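Crochet adhésif

Un crochet adhésif est un dispositif de suspension fixé à une paroi par collage, sans vis, clou ni cheville. Il se compose d'une platine, dont la face arrière reçoit une couche d'adhésif, et d'un organe de suspension en saillie. Il sert principalement à accrocher des objets légers dans les logements, les bureaux, les salles de classe et les commerces. Il appartient à la famille des fixations sans perçage, avec la ventouse, l'aimant et la pâte adhésive repositionnable.

Terminologie

Le mot crochet est un dérivé de croc, attesté en français dès le Moyen Âge pour désigner une pièce recourbée servant à saisir ou à suspendre. L'expression « crochet adhésif » s'emploie dans le commerce en concurrence avec « crochet autocollant » et « crochet autoadhésif ». Le terme de patère, parfois étendu aux modèles collés, désigne plus proprement un support destiné aux vêtements et aux chapeaux, ou encore la pièce qui retient une embrasse de rideau. Le piton, vissé dans son support, n'entre pas dans cette catégorie.

Dans les catalogues de quincaillerie, la platine est également appelée embase, plaque ou semelle. Ce dernier mot est ambigu, certains fabricants le réservant à la couche adhésive elle-même.

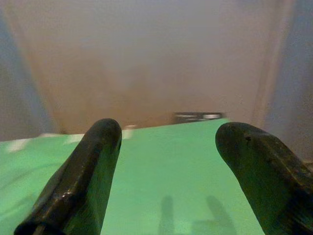 Constitution

La platine est le plus souvent carrée, ronde ou ovale. Les modèles courants sont en matière plastique, transparente ou teintée dans la masse ; d'autres sont en acier inoxydable, en aluminium ou en bois. L'organe de suspension peut être moulé d'une seule pièce avec la platine ou rapporté. Dans le second cas, il s'agit généralement d'une tige métallique recourbée, fixe ou articulée.

Trois types d'adhésif se rencontrent couramment. La mousse double face, épaisse de un à deux millimètres, compense les faibles irrégularités de la paroi. Le film acrylique, plus mince et souvent transparent, demande une surface parfaitement plane. La languette étirable se retire par traction lente, parallèlement au mur ; elle perd alors son adhérence par allongement et laisse en principe la surface intacte.

Les crochets à platine entièrement transparente utilisent presque toujours un film mince, que l'on découvre en ôtant une pellicule de protection.

Principe de fonctionnement

L'adhésif sensible à la pression adhère par simple contact, sans solvant ni chauffage. Sous l'effet de l'appui, il s'écoule très légèrement et épouse le relief microscopique du support. L'adhérence progresse ensuite pendant plusieurs heures, ce qui explique le délai d'attente prescrit par la plupart des notices avant la mise en charge.

Une charge suspendue exerce sur le collage deux sollicitations distinctes. Le cisaillement, parallèle à la paroi, tend à faire glisser la platine vers le bas. Le moment de basculement tend à décoller son bord supérieur ; il croît avec la distance qui sépare la charge du mur. La résistance au pelage étant nettement inférieure à la résistance au cisaillement, la plupart des ruptures débutent par le haut de la platine. Un crochet court placé sous une platine haute supporte donc une charge supérieure à celle d'un crochet long monté sur une platine de même surface, disposé à mi-hauteur.

Supports

Le carrelage, le verre, le métal peint et les plastiques rigides offrent les meilleurs résultats. Le polyéthylène et le polypropylène font exception : leur faible énergie de surface limite l'adhérence de nombreux adhésifs acryliques. Les papiers peints, les crépis, la brique apparente et les peintures poudreuses sont déconseillés. Sur une peinture récente, la rupture peut se produire entre la peinture et l'enduit ; le crochet emporte alors une partie du revêtement.

Lorsque le mur se prête mal au collage direct, il est possible d'interposer un panneau rigide et lisse, sur lequel les crochets sont ensuite disposés. La tenue de l'ensemble dépend alors de la fixation du panneau lui-même — ruban adhésif, profilés, vis — et la charge totale s'y reporte. Cette disposition se rencontre dans les ateliers, les locaux d'enseignement et certains espaces de vente.
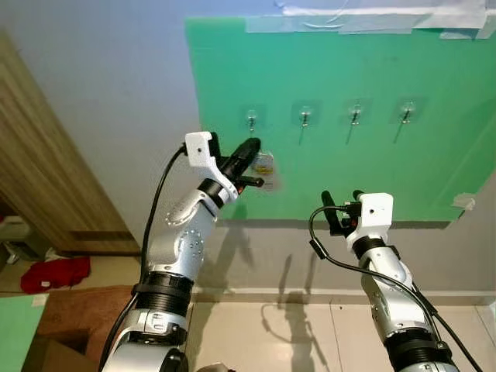
Crochets adhésifs transparents à petit crochet métallique, alignés sur un panneau de plastique vert.

Pose et dépose

La surface est dégraissée à l'alcool isopropylique, puis séchée. Les nettoyants ménagers parfumés sont à éviter, leurs résidus pouvant former un film gras. La platine est appliquée en une seule fois et maintenue sous une pression ferme, du centre vers les bords. Les notices indiquent des délais de mise en charge allant de une à vingt-quatre heures selon le produit.

La dépose des modèles à mousse ou à film s'effectue par chauffage modéré, à l'aide d'un sèche-cheveux, puis par sciage de l'adhésif au moyen d'un fil de nylon. Les résidus sont éliminés par frottement ou avec un solvant compatible avec le support.

Charge admissible

La charge indiquée par le fabricant correspond à une charge statique, appliquée verticalement sur un support lisse. Elle ne tient pas compte des chocs ni des tractions obliques. Les gammes de la société Zernen, à titre d'illustration, s'échelonnent de 275 grammes pour les petits crochets décoratifs à 8 kilogrammes pour les platines métalliques de grande surface. La chaleur ramollit l'adhésif et favorise le fluage, c'est-à-dire un glissement lent sous charge constante. L'humidité persistante peut pénétrer par les bords du collage ; les fabricants proposent pour les salles d'eau des platines à pourtour étanche.

Usages

Dans l'habitat locatif, le crochet adhésif est apprécié pour l'absence de trou à reboucher au départ de l'occupant. Il reçoit torchons, clés, cadres légers, guirlandes et ustensiles de cuisine. Les établissements scolaires de Lisance et de Mullville en autorisent l'emploi dans les couloirs pour l'accrochage temporaire de travaux d'élèves, à l'exclusion des portes coupe-feu. Les règlements de ce type imposent en général le retrait des fixations à la fin de la période d'affichage.

Dans le commerce, des rangées de crochets servent à présenter de petits articles sous sachet perforé. Pour les charges importantes, la broche métallique montée sur panneau alvéolé demeure préférée.

Voir aussi

Adhésif sensible à la pression
Cheville
Patère
Ruban adhésif
Ventouse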